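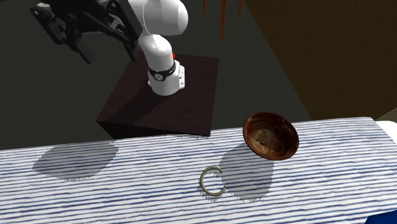 3 min read - 598 words

Monday, 4 May 2026

I write this in the evening with tea, so I do not forget the order of things.

The bowl is in the air again. In February I wrote in this diary that the floating objects were finished, and I even underlined it. Today I loaded the new set of table scenes into Hokmont, and in the seventeenth one the wooden bowl hangs tilted over the striped cloth, with its shadow lying under it. The ring is on the cloth, as it should be. The arm waits behind the table with its fingers open.

My first thought was the physics settings. I lost the whole morning with this. I made the time step smaller, I gave the solver more iterations, I changed the contact margin and changed it back. Each time I started from the same seed and each time the bowl had the same tilt at the same height. This should have told me something earlier. If the bowl was thrown up by a bad contact, a different time step would give a different result, at least a little different.

After lunch I did what I should do first: I printed the poses. Our scene generator, Gatti, drops every object from a small height and lets it settle for 300 steps. Then it saves the state, and the planner receives this state as the start. I printed the height of the bowl at every step and it was one constant number from the first line to the last. So the bowl was not falling slowly and not bouncing. It was asleep. The engine puts bodies to sleep when their speed is under a threshold, and a body which was just created has speed zero. The ring was created first and received a wake-up call from the code which places it. The bowl comes from another branch, for the objects with a concave mesh, and this branch has no such call. I wrote this branch myself, I checked the history.

The correction is one line. I also added a test: after settling, each object must have at least one contact with the table or with another object, and if not, the scene is rejected with a clear message. I ran the generator on 600 scenes with the test and with the old code, to see if the test catches the error. It does. Then with the new line, and all of them passed. I am careful with this sentence, because of February.

What disturbs me more is the planner. It received the scene with the bowl in the air and it did not complain. It computed an approach to the ring, with the bowl as an obstacle, and the path was quite nice - a wide curve to the left side and then low over the cloth. The collision checker has no opinion about gravity, I understand this. But we have 1,221 saved plans from the previous set, and I do not know how many of them have such a curve around something that should be lying on the table. Tomorrow I will run the contact test over the old states also. If many fail, I must write to Inham before they start the comparison, and I do not look forward to this letter.

A smaller thing: the ring. The gap in it is open to the right and the grasp sampler of Eltix treats it like a closed circle, so some of the proposed grasps close on air. I saw it when I turned on the grasp markers in the viewer. I made a ticket and did not touch it today. I have a bad habit to repair two things at once and then I cannot say which repair did what.

I also spent twenty minutes looking for the correct word for the commit message. "Wake" as a verb is not easy for me. I wrote "wake up bowl after spawn", then I changed "bowl" to "concave bodies".

To do tomorrow: contact test on old states, reread the branch for concave meshes line by line, ask if the settling can stop by a condition and not by a fixed number of steps. Buy bread.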